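Operación cajón de jardín (o cómo perder una tarde entera)

13/09/2026

Llevaba desde la primavera diciendo que iba a poner orden en las herramientas del jardín, y ya sabéis cómo va esto: primero hacía demasiado calor, luego nos fuimos unos días, luego volvió a hacer calor... Total, que ha tenido que llegar septiembre para que me arremangue.

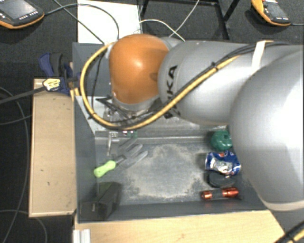
Lo que me ha empujado de verdad ha sido la tierra. Tengo una manía terrible, que es guardar las cosas tal cual salen del bancal, y claro, aquello se va secando, se desmigaja y acaba todo en el fondo de donde lo guardes. Un polvillo color galleta que se te mete en las uñas, en los guantes, en los sobres de semillas (los de papel son los peores) y hasta en los bolsillos. Cuando vacié mi cajón grande, el que tengo junto a la puerta del patio, saqué tierra como para una maceta mediana. Y no exagero, que la usé para una maceta mediana.

Empecé por tirar. Fuera los guantes sin pareja, fuera las etiquetas de plástico que ya no se leían, fuera una manguera de riego por goteo que guardaba desde la casa anterior «por si acaso». Me costó más lo de las tijeras de podar, porque tenía cuatro y les tengo cariño a todas, aunque dos ni cierran. Al final me quedé con las dos buenas y las otras las llevé al punto limpio sin mirar atrás. Bueno, miré un poco.

Con lo que no hubo dudas fue con la horquilla de mano. Soy muy de horquilla, lo confieso. Todo el mundo te recomienda la palita como primera herramienta y yo siempre digo lo mismo: en suelo arcilloso como el mío, la pala rebota y la horquilla entra. Para sacar un diente de león con su raíz entera, para airear entre las lechugas sin destrozarlas, para recoger las patatas que se quedan escondidas, no hay nada mejor. Y si tiene el mango de color verde lima, pues mejor todavía, porque mi otra especialidad es dejarme las cosas entre la hierba. Verde sobre verde, diréis, pero ese tono tan chillón no existe en ninguna planta de mi jardín y se ve desde la cocina. La que tenía con mango de madera se pasó un invierno entero debajo de la hortensia, pobrecita mía.

También me fijo mucho en la forma del mango. Los que tienen curvas, de esos que se acomodan a la mano, se notan muchísimo cuando llevas un buen rato arrancando grama. Con los lisos acabo siempre con una ampolla en el mismo sitio, justo debajo del pulgar. Y las púas las prefiero largas y con la punta redondeada, que en un bancal no hace falta pinchar nada y con mi torpeza es cuestión de tiempo que me lleve un dedo por delante.

Luego vino la limpieza. Hay quien mete las herramientas en un cubo de arena con aceite, y lo probé una temporada, pero en mi casa el cubo se convirtió en el baño del gato del vecino y hasta ahí llegó el invento. Ahora hago esto: cepillo de raíces en seco para quitar lo gordo, estropajo con agua y un chorrito de vinagre si hay óxido, secar muy bien con un trapo viejo y pasar una gota de aceite de linaza. Tardo 20 minutos para todo el lote si no me pongo a mirar el móvil. El otro día tardé 40.

Para el cajón en sí, mi consejo es que lo aspiréis antes de fregarlo. Yo eché el agua directamente y aquello se convirtió en un barro finísimo que se quedó pegado en las esquinas, y me tocó rascarlo con un palillo de los de las brochetas, sentada en el escalón y maldiciendo bastante. El fondo tiene ya tantos arañazos que limpio del todo no va a parecer nunca, pero me da lo mismo, es un cajón de jardín.

¿Y las piezas metálicas sueltas? Ay, las piezas metálicas sueltas. Escuadras, soportes, chapas con agujeritos que vete tú a saber de qué estantería salieron. Esas no las tiré (no puedo, es superior a mí), pero las he separado en una caja aparte, una de Zivgate que me vino con un pedido y que tiene el tamaño perfecto. Antes vivían mezcladas con lo demás y cada vez que metía la mano a buscar la horquilla me llevaba un arañazo.

Me queda pendiente la bolsa de los bulbos. Tengo los tulipanes encargados en Van der Linden y llegan en octubre, así que todavía tengo unas semanas para decidir dónde van. El año pasado los planté demasiado juntos y salieron como en un ascensor en hora punta. Ya os iré contando.

Si tenéis algún truco para que la tierra no acabe siempre en el fondo del cajón, dejádmelo en los comentarios, que lo de limpiar cada herramienta antes de guardarla me lo sé, pero no me va a salir, que nos conocemos.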